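Getting Rings and Smears Off a Dark Table

I fell for a dark tabletop the minute I saw it, and I've been wiping it ever since. Crumbs, fingerprints, the foot of every cup – it all shows. My neighbor Annatjie Ngcobo has had one much longer than I have, and most of what follows I learned in her kitchen.

What I keep under the sink

2 soft cloths, one for wet and one for dry
A spray bottle with 200 ml of warm water
2 drops of dish soap (really, just 2!)

Shake the bottle gently or you'll be wiping foam all evening. I don't bother with polish. I tried one back in February and the table felt greasy for days, plus every sleeve that touched it left a mark.

The everyday wipe

Spray the cloth, not the table. Go in long strokes from one end to the other, then follow right away with the dry cloth. If you let it air dry you get streaks, and in morning sun they look awful. I do mine after supper when the cups have gone to the sink.
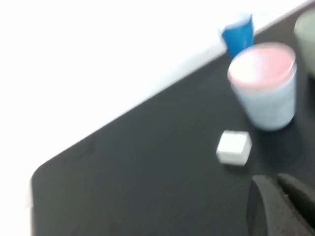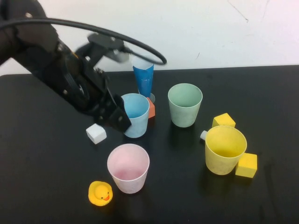 Blue cups on a black table, a combination I like a lot.

Rings that won't budge

Lay a damp cloth over the ring for a few minutes, then rub in small circles. Sticky juice usually gives up at this point. For old coffee I mix a little baking soda with water, but go easy and try it underneath first – it can dull a shiny finish. Rinse the cloth and wipe twice.

Coasters

I finally bought cork ones. They slide a bit, so I stuck a dab of poster putty under each and now they stay put.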